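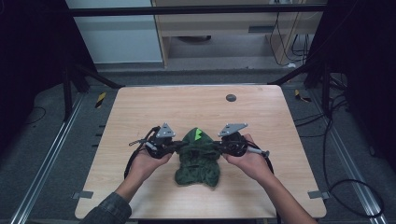

The hand-held grippers at one of the tables during the open day at Prelledix. Photo: the author

Craig Kinnear speaks softly and he does not like to stand on a stage, so at the open day in February he stayed by the tables and let the visitors come to him. I waited until the first group had gone for coffee, and then we talked for almost an hour, with some breaks when people had questions.

Kinnear leads the small team at Prelledix which teaches machines to handle cloth. Before that he was ten years at Pandlow, where he repaired sewing lines. "I know how cloth behaves when it is angry with you," he told me. "A box is always a box. A knitted thing has a new shape every time you put it down."

For this reason the work begins with people. A person takes a gripper in each hand and does the task at the table, and the movements are recorded. I asked him if it would not be easier to write the movements in a program. He shook his head. "We tried this for one winter. We had a very nice program for one towel. Then my colleague brought a different towel."

The team has now 2,191 recordings of folding and flattening, and he wants more. How many are enough? He laughed at this question. "When I came here, I said 452. I had a calculation for it and I was proud of it. Now we have over 2,000 and I do not make calculations any more."

Visitors were allowed to try the grippers also. I tried, and I must say it is harder than I expected. My fingers wanted to feel the cloth, and they could not. I picked up two layers when I wanted one. Kinnear watched me and did not help. "Everybody is bad for the first minutes," he said afterwards. "Children are less bad. They do not think so much about it."

A lady from Fullitex, a company that sorts used clothes, asked him when she could buy a machine. He answered her that he could not give a year. I found this a good answer, but she looked a little disappointed - she has a big hall and not enough hands, as she explained to me later.

Do the people who record the movements worry about their jobs? Kinnear took some time before he replied. "They ask me, and I tell them what I know. At Ofori, where we made our first test, the sorters wanted the machine for the dirty bags and wanted to keep the rest. I think they are right, but I am not the one who decides it."

Then the next group came in, and he went back to the tables to show them how to hold the grippers.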